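4.3 Geschirr einräumen

1. Entfernen Sie grobe Speisereste. Vorspülen unter fließendem Wasser ist nicht nötig.
2. Ziehen Sie zuerst den Unterkorb heraus und beladen Sie ihn von hinten nach vorn.
3. Stellen Sie Schüsseln und Becher einzeln und mit der Öffnung nach unten ein. Gestapelte Teile werden innen nicht sauber.
4. Kunststoffgeschirr gehört in den Oberkorb. Leichte Teile mit dem Klappbügel sichern.

Hinweis: Kunststoff trocknet schlechter als Porzellan. Restwasser nach Programmende mit einem Tuch abwischen.

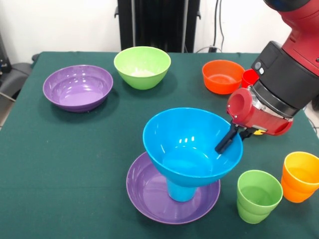 4.4 Programm starten

1. Drehen Sie beide Sprüharme von Hand. Sie dürfen nirgends anstoßen.
2. Reiniger in Kammer 2 füllen und den Deckel schließen, bis er einrastet.
3. Programm wählen. Für Kunststoff eignet sich »Zilum Schonend« - die Laufzeit beträgt etwa 100 Minuten.
4. Tür schließen und die Starttaste drücken.

Achtung: Öffnen Sie die Tür während des Betriebs nur im Notfall. Heißer Dampf kann austreten.

Erscheint im Display die Meldung F7, ist der Wasserzulauf gesperrt. Hahn öffnen und das Programm neu starten. Weitere Meldungen - siehe Seite 23.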